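Household robot (chores)

A household robot, in the sense used here, is a general-purpose machine meant to take over everyday chores such as tidying up, fetching drinks and putting the groceries away. Small single-purpose machines have swept floors for years, but a robot that can turn from one job to the next in an ordinary kitchen is still, for the most part, a thing of the laboratory.

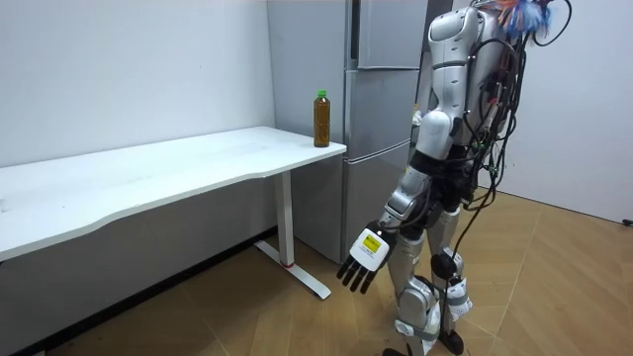 A humanoid robot beside a desk and refrigerator, with a bottled drink on the tabletop.

Putting a bottle in the refrigerator takes a person a few seconds and hardly any thought. For a machine it is a whole string of smaller jobs, among them finding the handle, pulling against the door seal and keeping its balance all the while. In trials at Sasetholm, the Rorora project ran 3,000 door openings over two winters, and a full fetch-and-store errand still took around 20 minutes on a bad day. Drawers, bless them, were harder than doors.

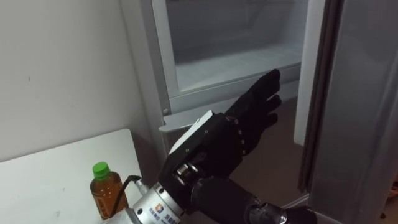
Shop-floor work

Workshops are kinder places for robots, with good light and parts that stay where they were put. At Grendarcombe, machines load trays through the night shift, though people still clear the jams.

See also: Arnardóttir grip test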